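15 September 2018
By Buppha Pongsiri

The open day at the Drultasura house was attended by members of our reading society in response to an invitation from the Tevavitz Library, which has managed the property since the death of the novelist Nuanchan Chantharasri. The house is where she wrote all of the Rutine novels, the river mysteries that made her name, and it had been closed to the public since April for work on the roof and the upper veranda. Admission was limited to 100 visitors, admitted in small groups.

The tour began on the landing stage. Readers of the first Rutine novel will know it from the opening chapter, in which the retired harbor pilot finds an unsigned letter tied to a mooring post. Our guide read the passage aloud and then pointed out where the author had changed the ground to suit her story. In the book the river bends to the left below the house. In fact it bends to the right, and the far bank is a good deal closer than the pilot's long row home would suggest.

From the landing stage a brick path leads through the garden to the back door. Chantharasri came to Drultasura as a young woman to work in the customs office, intending to stay for a single rainy season. Her early letters complain of the damp, the mail boat and the price of paper. By her second year the tone has changed, and she is asking her sister to send on the rest of her books. She rented the lower floor at first and bought the whole house when her third novel was sold abroad.

The study is on the upper floor, facing the water. The desk stands against the inner wall, away from the view, as she preferred. The room has been kept plainly, with her typewriter, a reading lamp, tide tables and a shelf of foreign dictionaries. Visitors may enter two at a time. The library staff asked us not to touch the desk, and the request was respected throughout.

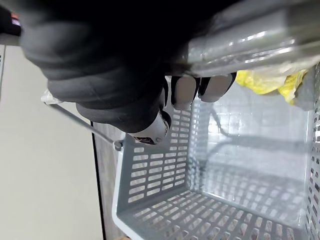
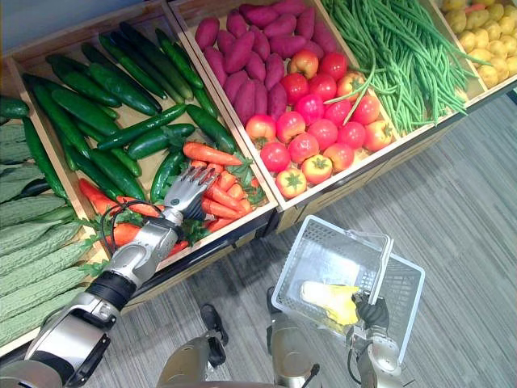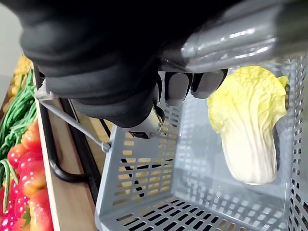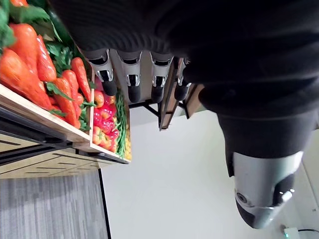 Second picture: bitter gourds and cucumbers in the wooden crates.

The main purpose of the open day was to present the papers, now housed in the Nguyen Room on the ground floor. The collection holds 1,770 letters, together with notebooks, contracts and several drafts of each novel. A selection had been laid out under glass. Most of our members spent longer here than in the study, and the next group was kindly asked to wait.

Of greatest interest was the unfinished last novel. The typescript runs to 107 pages and stops partway through a conversation between the pilot and his former clerk. A second hand has made small corrections in pencil on the early chapters, and the library has not yet established whose it is. The guide was careful on this point and would not be drawn. There are no plans to have the book completed by another writer, though the library hopes to publish the existing pages with notes.

Also on display was the author's correspondence with her first translator. The two women disagreed for several years over the word used for the pilot's boat, which has no exact match in English. The translator wanted "skiff" and the author wanted the word left as it was. The early English editions have "skiff" and the later ones do not, so readers with both on their shelves may compare them.

A short talk was given in the former kitchen after the tour. The speaker traced the real places behind the novels – the customs shed, the ferry steps, the rice merchant's office – and showed which of them still stand. The customs shed is in private hands and can be seen only from the road. The ferry steps are open at all hours but are slippery at low water, and members planning to walk the route are advised to wear suitable shoes. Questions followed, many of them about the television series, which the speaker had not seen.

Some practical remarks may be useful to those who could not attend. The house is reached on foot from the Drultasura pier along a level path. The upper floor has no elevator, and the stairs are steep with a low handrail. Photography is allowed in the garden and on the landing stage but not in the study or the Nguyen Room. The papers may be consulted by appointment, and requests should be made to the library in writing, naming the items wanted.

The society thanks the Tevavitz Library and its staff for their welcome. Members who wish to borrow the guide's printed notes, including a map of the landing stage as it appears in the novels, should apply to the undersigned. The next meeting will discuss the second Rutine novel, in the later translation.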